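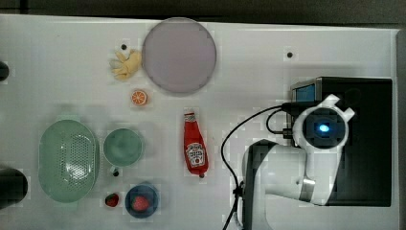
Intake began at 0600. Yupin Chantharasri signed on to Bench 8 and read the overnight log: 33 placements, almost all accepted, two holds. Before the arm came to the Jivora sample kitchen, she had set these tables by hand, 19 a shift — plate, bowl, colander, fruit. Now she approved them.

The holds were both for the sponge. The arm took it to the oven and stopped there, waiting for a person to confirm.

"It asks me the same thing every night," she told Enda Duggan.

"Then say yes."

"I used to know where the sponge went. Now I get a box to tick."
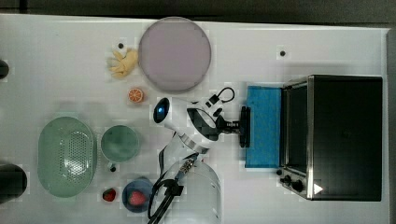 Duggan opened the schedule. The confirmation step was rated at 40 seconds. Her median was higher. He asked what she did with the difference.

"I look at the table," she said.

He entered this as inspection, there being no other code that fit. The system accepted it. By May, inspection was a funded task with its own line, and Chantharasri was the only person in Breltinstead qualified to perform it. She wrote the procedure herself, in two steps.

Step 1. Stand at the bench until the arm has stopped. Look at every item, including the ones it did not move.
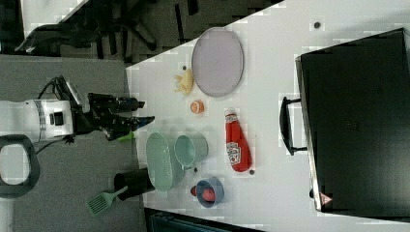
Step 2. If something is wrong, put it right by hand — then tick the box.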